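From: Ada Fontana
To: Venstead newsletter list
Date: 12 August 2021
Subject: Re: Flovus programme, who can print?

Shufen Kong wrote:
> Hello all, the Flovus programme needs running off before the weekend
> and the shop on Szabo Street wants paying up front again. Could
> anyone do it at the office instead? Meifang has the final file, two
> sides of A4, folded down the middle. Also, is there any paper left or
> do we need to buy some?
> Shufen

Hi Shufen, hi everybody,

Yes, I can do it, and there's paper, so please don't go and buy any! I've got a ream of the 70 gram A4 open on the desk. It's a bit thin for a programme, and if you hold it up to the light you do get a ghost of page two behind page one, but for something people will fold up and stuff in a coat pocket I think we can live with it. Baoshan, I know you wanted cream card. Next year!
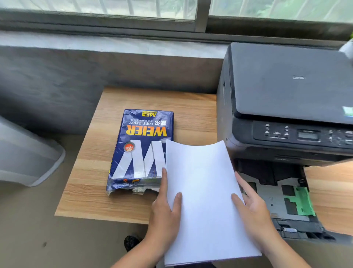 I'll need to know how many, though. Shaohua told me 334 on the phone, which sounds like a sum somebody did on a calculator, and the old June email says 1000, which would have us eating programmes until Christmas. Can we settle on some 350? Reply to the list please, not just to me, or we'll end up with two answers again.
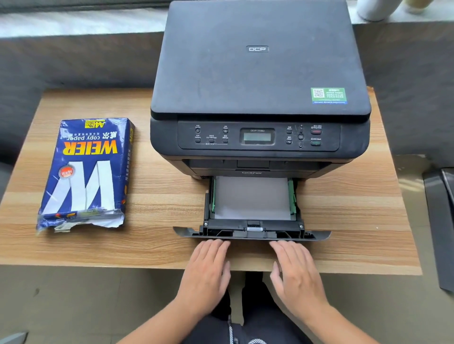
Folding is the bit I'd really like help with, as I did nearly all of it last time and my thumbs haven't forgiven me. The printing I'm happy to sit with. It'll be the Brother, and for anybody who takes over while I'm at lunch: the tray pulls out at the bottom, the paper goes in flat, and the green guides want to be right up against the sides of the stack or it feeds crooked. Fan the sheets first as well – they do cling in this weather. If it sulks, the red Stop/Exit button is on the far right of the panel, just above the green Start one.

Meifang, could you send the file again as a PDF? My copy has lost the Drarnudden map and put a row of little squares where it was.

I'll bring biscuits for folders.

Ada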